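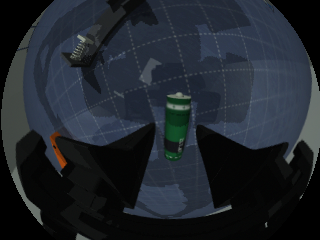 Posted by Kirsty MacAulay on March 26, 2023 | Filed under: Workbench, Money

So the battery cell idea has grown legs, and I now have a spreadsheet with four tabs. If you read my January post you'll remember the plan was "buy a small robot arm, put it on a table, get it to load batteries into holders." I had a number in my head, the number was wrong, and I've had a wonderful couple of months finding out how wrong!

Most of that time has gone into simulation. I haven't bought the arm yet. I've been running the whole job in software first, with a single cell standing up on a blue tabletop and a holder with its coil spring waiting off to the side, and looking at everything from the gripper's own point of view. The wide lens bends the table like a globe, and after a few evenings you stop noticing. What I do notice is how little room there is around a cell once you have two fat fingers coming at it. That one view has changed my shopping list more than any catalog I've read.

What I thought I needed

My first list had an arm, a gripper, a camera and a table. Total: $2281, which I got to by picking the middle option for everything and feeling very sensible about it. Rostam Karimi, who has put together more benches than I have, looked it over and wrote back one line: "Where are the cables?"

He was right, of course. No cables, no power supply, no emergency stop, no clamps, nothing to bolt the base to. I had also left out shipping, and arms are heavier than they look on a product page. So I started over with a blank tab and made myself write down every single thing the arm touches, plugs into or stands on. (I do recommend this. It's oddly fun, like packing for a trip you're really looking forward to.)

The gripper question

I have gone back and forth on this one for weeks. Hafstein sells a gripper with swappable fingers, and Canesico has a cheaper one where the fingers are fixed and you live with what you get. The difference is $300. At first I was all set to save the money.

Then I spent some time just looking at the approach in the simulator. The fingers I've modeled are wide tapered blocks, and they're fine for a cell standing alone in open space. My worry is the other end of the job, getting the cell down into a holder against the spring with the walls right there. I want to be able to try something narrower, and then something narrower than that, and I don't want to buy a gripper every time. So the swappable one goes on the list. I feel good about it! Yamila Bravo has offered to print test fingers for me if I pay for the filament, and that might be the best line in the entire budget.

One thing I'm still unsure about is the camera lens. The very wide view shows me a lot of table, and I love that, but fine print on the cell's label is a smudge. If I ever want to check which cell I've picked up, I'll need a second camera looking from somewhere else. For now it's on the "later" tab.

Room to work

The other half of the planning is floor space, and here the simulator has been great. I set up a full room with the table in the middle and shelving along one side, yellow lines on the floor, even a hand truck parked behind the table, and then I just moved my viewpoint around and asked myself where I'd stand. The arm sits on an orange base plate well over to one side of the top, which leaves a big stretch of table for parts. I had been planning to put mine dead center. I've changed my mind.

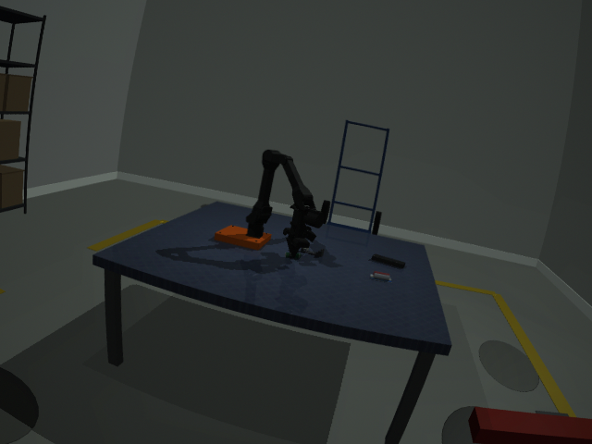

Where the money goes now

Tab three is the current one. I won't paste the whole thing, but these are the lines that moved the most.

Table: up. I wanted to reuse my old desk, and it wobbles if you type with feeling. A used steel bench from Somano comes to $774 with delivery, and yes, that hurt.

Base plate and fasteners: $106. It wasn't on the first list at all.

Arm: no change. Still the small Drikham one. Ya-wen Liu has had hers for a while and let me come over and push it around for an afternoon, and I came home grinning.

Shelving: zero. I have shelves. I just have to empty them.

Spare cells and holders: a little more than before. I plan on dropping plenty.

What's next

I'm going to order the bench first and live with it for a bit before the arm comes. Snædís Toft thinks I should do it the other way around, so I don't lose my nerve, and she may have a point – but I'd like somewhere to put the thing when the box shows up.

If you've bought a small arm lately, please tell me what you forgot. I'd love to hear about lead times too, as well as any strong feelings you have about cable trays. The comments are open, and tab four is still mostly empty.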